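What Is Insurance? The Big Pot of Money That Helps When Things Go Wrong

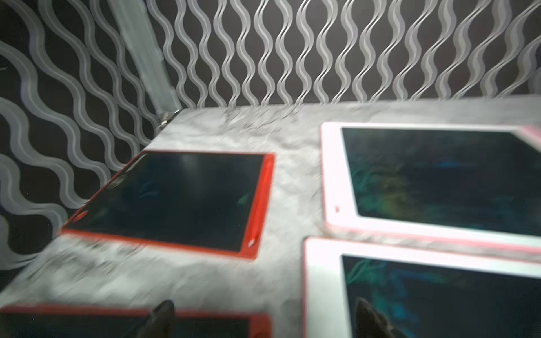
Four writing tablets on a grey table. The one with the bright red frame has a red stylus to match.

Have you ever broken something and wished you had the money to get a new one straight away? Grown-ups feel that way too, only with much bigger things, like roofs and cars and kitchens full of water. Long ago people came up with a brilliant idea to help, and we still use it today. It's called insurance!

Let's visit the town of Ilden

Ilden is a little town by a river, and 600 families live there. Every family has a bicycle shed. Most years the sheds are fine, but every year a few of them get squashed by falling branches, and a new shed costs a lot of money.

One September, Idrisa Nyanda has an idea. What if every family puts £2 into one big pot? That makes £1,200! Now, when a branch lands on somebody's shed, the pot pays for a new one.

Tarmo Toom lives at the end of the lane, under a very old oak tree (you can probably guess what happens next). Crash! Down comes a branch, right through his roof. A new shed costs £129, and Tarmo has only paid in £2. The pot pays the rest of the bill, and there is still plenty left for the next family.

That is how insurance works. Lots of people pay in a little, and the few who have bad luck get help.

Some useful words

Premium: the money you pay in. In Ilden it was £2.
Policy: the written promise that says what the pot will pay for and what it won't.
Claim: when you tell the insurance company what has happened and ask for help.
Excess: a small part of the bill that you pay yourself. If Ilden had an excess of £15, Tarmo would pay £15 and the pot would pay the other £114.

Does everybody pay the same?

Not usually! Remember Tarmo's oak tree? His shed is more likely to be squashed than one in the middle of an open field. Insurance companies have people called actuaries who use maths to work out how likely things are to go wrong. They look at years and years of records — floods, fires, bumps in car parks — and use them to decide how much each person should pay in. If you love number puzzles, it could be a great job for you.

What can you insure?

All sorts of things! Houses, cars, holidays, boats, pets and even a singer's voice. Football clubs insure their players' legs, and farmers can insure a whole field of wheat against hail.

You can't insure something after it has already gone wrong, though. If Tarmo had waited until the branch was lying on his bike before paying his £2, it would have been too late.

Try it yourself

Ask a grown-up at home which things they have insured. Then draw your own town, choose what its people want to protect, and decide how much goes into the pot.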